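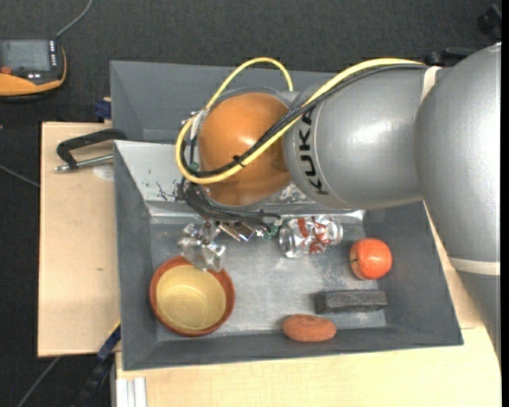 Ticket 658: Label printer at packing bench 2 skips every sixth label

Status: Closed
Opened: April 21, 2019
Priority: Normal
Product: Larketti desktop label printer, direct thermal, USB
Software: Fluton Dispatch

Problem as reported

The printer at packing bench 2 feeds a blank label after every five good ones. The blank is always the sixth. It happens with shipping labels and with the small shelf labels. No error light, no message on the screen. The job shows as finished in Fluton. Bench 1 has the same model and prints normally from the same account.

We changed the roll before opening the ticket. Same result.

First checks

Printed the built-in test page by holding the feed button while switching on. Test page came out clean, text sharp, no missing dots. Pressed feed ten times and got ten labels, each stopping at the gap. So the gap sensor can see the gaps, at least when nothing is being sent from the computer.

Cleaned the print head and the roller anyway. The roller had a strip of adhesive on the left side. Came off with alcohol on a cloth. Left it to dry and printed a batch of twelve. Labels six and twelve blank.

Swapped the USB cable with the one from bench 1. No change. Put the cables back.

Label stock

Bench 2 is on the De Haan rolls and bench 1 is still using up the old Drernus stock. Both are sold as the same size. Measured them with a ruler and the De Haan label is very slightly shorter, with a wider gap. Total from the top of one label to the top of the next is the same on both.

Moved a Drernus roll to bench 2. Still blank on the sixth. Moved the De Haan roll to bench 1. No blanks. That rules out the stock, though we ran the sensor calibration on both printers while the covers were open. Calibration finished normally on both.

Driver settings

Compared the two driver pages side by side. Differences found:

Bench 1: media type set to labels with gaps, page height 6 inches, darkness 8.
Bench 2: media type set to continuous, page height 6 inches, darkness 10.

Changed bench 2 to labels with gaps. Printed twelve and got the same two blanks. Restarted the computer and checked the driver page again – it had gone back to continuous. Changed it a second time as administrator, under printing defaults and not under preferences, and after another restart the setting stayed. Blanks still there, so this was a real fault but a separate one.

Test outside Fluton

Made a plain text file with twelve pages and printed it straight to the printer. Twelve good labels, no blanks. Did it again with the shelf label size and got the same result. From this point we stopped looking at the printer.

Cause

Fluton has a station profile for each bench. The one for bench 2 had a batch separator switched on, with the interval set to five and the separator template set to "none". With no template chosen the program still sends the page, and it comes out empty. The option is under Stations, then Output, then Advanced, and you have to scroll down past the paper tray settings to find it. The profile for bench 1 has it off.

We could not find out when it was switched on. The profile history only goes back to the last update.

Fix

1. Open Stations and choose bench 2.
2. Go to Output, then Advanced.
3. Clear the box next to Batch separator.
4. Save, then sign out of the station and sign in again. Saving alone does not apply it.
5. Print a short batch and check the count.

Ran a batch of 200 shelf labels afterward. No blanks. Shipping labels also fine.

Follow-up

The darkness on bench 2 was left at 10. It could come down to 8 to match bench 1, but the De Haan labels look a little pale at 8 and the bar codes scan well as they are.

Asked Fluton support whether a separator with no template should print at all. They replied that it is known and that a fix is planned for the May release. Until then, leave the box cleared on every station that does not need it. The returns desk profile was checked and is off.

If blanks come back after the update, reopen this ticket and attach a screenshot of the Advanced page – the whole page, including the part below the tray settings.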